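Glaze fit and crazing in domestic stoneware - speaker notes
Drondau ceramics evening, 15/04/2018
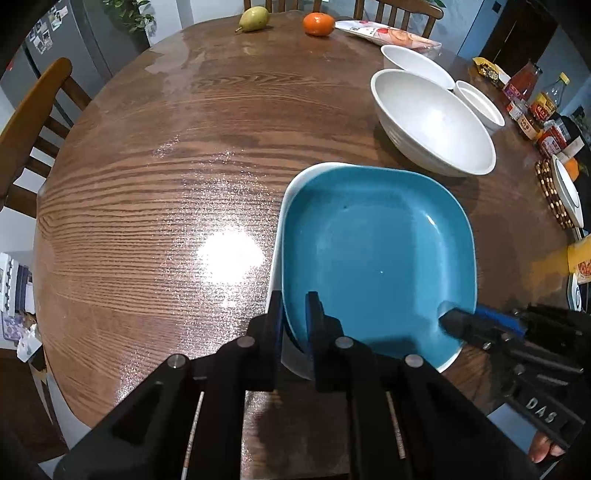

Slide 1. Square dish, teal-blue glaze inside, white outside.

Open with the definition. Crazing is a network of fine cracks in the glaze layer. Cause: the glaze contracts more than the body on cooling and ends up in tension.

Slide 2. Expansion. Write the two curves on the board. Glaze should shrink slightly less than the clay, so it sits in mild compression. Too much compression gives shivering - flakes at rims and handles.

Slide 3. Two-color ware. Inside and outside glazes are separate recipes and need separate tests. A thin wall with a poor match between them can crack through. Pause for questions.

Slide 4. Punder trial. 19 test tiles, one body, silica raised in steps. Bisque at 900 C. Show the table, do not read it out.

Slide 5. Fixes, in the order to try them:
- add silica to the glaze
- swap part of the sodium feldspar for a lower-expansion flux
- thinner application
- change the body

Slide 6. Delayed crazing. Porous bodies take up moisture and swell over months. Tiles from November should be checked again before anyone signs off the recipe.

Handout is by the door. Skip slide 6 if short of time.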